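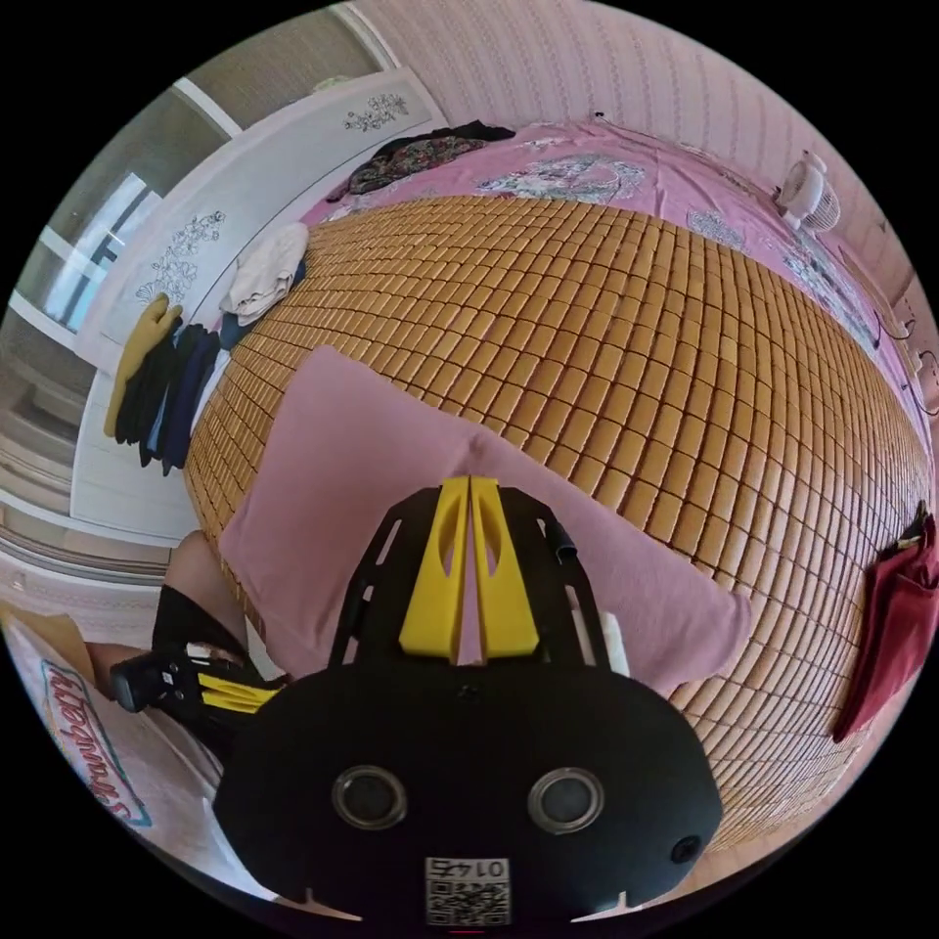

Which beds does the Jestcombe bedding set cover?
It covers beds made up with a sleeping mat, a sheet and at least one pillow, in homes in Otby and Lindholm. Bunks and cribs are left out.

Contents
1,337 clips in 17 folders, one folder per bedroom. Each clip has one task label: make bed, fold clothes, move pillow or clear bed. Clips with two tasks carry both labels, main task first. 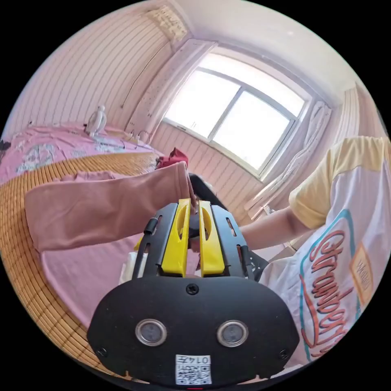

Two people at a bed with a woven mat and a floral comforter.

Known gaps
Comforters and blankets share one label, "cover". Clothes left on the bed are labeled "clothing" whether folded or not. The Lindholm folders have no winter bedding; those rooms were visited in July.

Splits
20 clips per folder are held out for testing. Use the Serell list for the rest.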